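Section 3. Setting Up the Artificial Bouquet and Vase

This section covers the Hillard mixed bouquet used with the Brinon vase. Read it through once before handling the stems. The cut-flower range has its own guide.

3.1 Clearing the table

1. Choose a flat table with free space on at least two sides.
2. Move small items such as cartons, packets and jars toward the back or side. They may stay on the table if they do not get in the way of the stems.
3. Lay the bouquet flat, away from the edge. Do not stand it on its head.
4. Keep the vase within reach of one hand.

Note: The vase may be carried in a tilted position only when it is empty.

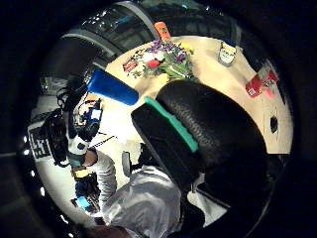
A reader in Fedoruk wrote in to say that step 2 asks too little, and that jars with lids should go off the table altogether because a long stem will catch them on the way up. The step has been left as written for tables of standard depth. On a narrow table, follow the reader's advice.

3.2 Preparing the stems

1. Remove the carton insert and any ties. Keep the ties for storage.
2. Hold the bouquet by the stem, below the lowest leaves. Do not lift it by the blooms.
3. With the other hand, open the head by bending each branch outward a little at a time. Start with the outer branches.
4. Turn the bouquet a quarter turn and repeat until all sides are open.
5. Check the stem length against the vase. The standard stem is 37 cm and may be bent at the lower end. Do not cut it.

Caution: The stem has a wire core. Bending it repeatedly at one point will break the wire.

Caution: Keep tape and other adhesives off the petals. Residue cannot be removed without damage to the print.
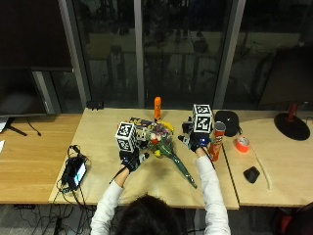 Fig. 3-2. Bouquet laid flat, stem pointing across the table.

If a bloom comes off its peg, press it back on straight. Do not glue it. Replacement blooms are ordered under part number 197.

3.3 Placing the bouquet in the vase

1. Stand the vase upright on the table or tablecloth. Smooth the cloth under the base first.
2. Hold the vase near the base with one hand.
3. Lower the stem into the opening until it touches the bottom.
4. Let go of the stem and check that the vase stands without support.
5. Adjust the blooms from the rim upward. Small filler flowers go in the gaps last.

Note: If the vase leans, add up to 400 g of dry Zurnska gravel. Take the bouquet out before pouring. Do not use water with artificial stems. 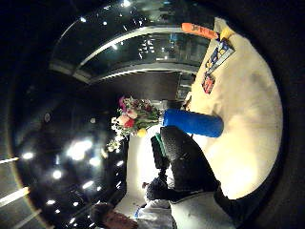 Would sand do in place of the gravel? Sand works for weight, but it packs into the leaf joints and is hard to get out again. If gravel is not available, use dry glass beads up to the same weight.

3.4 Storage

1. Lift the bouquet straight out by the stem.
2. Fold the branches inward and refit the ties loosely.
3. Empty the vase and wipe the inside with a dry cloth.
4. Store both items out of direct sunlight. Do not stack anything on the blooms.

For cleaning, see Section 4.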